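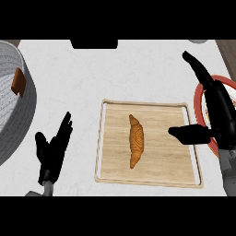 Live albums where the crowd is louder than the band

Started by fennaleemans, Saturday, June 11, 2022

fennaleemans
Hello all, hoping for some friendly opinions because I've been going around in circles on this one. I finally got hold of the Rezaei Quintet's live set from the Justholm club, the double one on Jomia, and I've played it through four times now. The playing is lovely. The trumpet on the second disc is as good as anything I own, and the ballad that closes side three had me sitting in the car outside my own house until it finished (I have it on my phone too, for the commute).

But oh my goodness, the audience! Glasses, chatter, somebody laughing all through the bass solo, and one gentleman near the microphone who says "yes sir" at the end of every single chorus. I know live records are supposed to sound live. I just wonder where the rest of you draw the line, and whether I'd be happier with the studio album.

sokthorpe_ekene
Welcome to my favorite argument. I love that record and I love "yes sir" man. I think of him as the sixth member. When I was a kid my uncle had a box of club recordings and half of what I remember is the room, the cash register and the waitress and so on, and to this day a live album with a polite silent audience sounds to me like people waiting for the dentist.

Try it on speakers, a bit louder than you normally would, with the window open. On headphones all that chatter sits right up in your ears, and on speakers it falls back where it belongs.

ghazal_m
I have to disagree with Ekene, fondly as always. There's atmosphere and then there's a bad balance, and this is a bad balance. The piano is practically in the coat room on disc one. Whoever set up had a microphone much too close to the front tables, and no amount of open window is going to bring the left hand back. I sold my copy after a month and I don't miss it, though I'll admit I do miss that ballad.

Fenna, the studio one is cleaner but it's also a bit stiff, to my ears. The tempos are all a notch slower and the drummer sounds like he was told to mind the neighbors.

fennaleemans
Oh, I hadn't noticed the piano until you said it and now of course I can't hear anything else, thank you very much Ghazal! You're right about the left hand. It comes back on the second disc though, doesn't it? From the blues onward?

niloufark
It does come back. Disc two is from the late show, and the notes in the booklet say they moved things around at the break. The print is tiny, so you may have skipped it (I needed my husband's reading glasses). That's also why the crowd is quieter, half of them had gone home by then. I nearly always start with disc two and only go back to the first when I'm in a patient mood.

I saw the quintet myself, not at Justholm but at the little hall in Sokthorpe, one very cold December. There were 17 of us in the audience and they played as if it was a full house, two long sets and an encore. You could have heard a pin drop. It was wonderful, but I do remember thinking the band looked a little lonely up there, so maybe Ekene has a point about a noisy room feeding them something.

sokthorpe_ekene
I was one of those 17! I had the cold seat by the door. And I'm taking "Ekene has a point" and hanging it on my wall.

ghazal_m
He has half a point. A noisy room can be good for a band and still be a nuisance on a record. I'd have paid happily for a single disc of just the late show.

forough_nikzad
Quick word on pressings in case it helps anyone shopping. The first run was numbered, mine is 341, and it seems a touch warmer to me than the reissue my brother has. We compared them one long evening and he heard no difference whatsoever, so take that for what it's worth. I wouldn't pay extra for it. The reissue has the full booklet and flatter vinyl.

fennaleemans
Mine must be the reissue then, there's no number anywhere on it. I did as I was told and played disc two on the speakers this evening with the window open, and I enjoyed it a good deal more. Still not sold on "yes sir" man. I'll be keeping the record and I've ordered the studio one as well, so I'll come back and report when it's had a few plays.

niloufark
Please do! And skip straight to the waltz on side two when it comes, it's the one track where the drummer gets to let go a little.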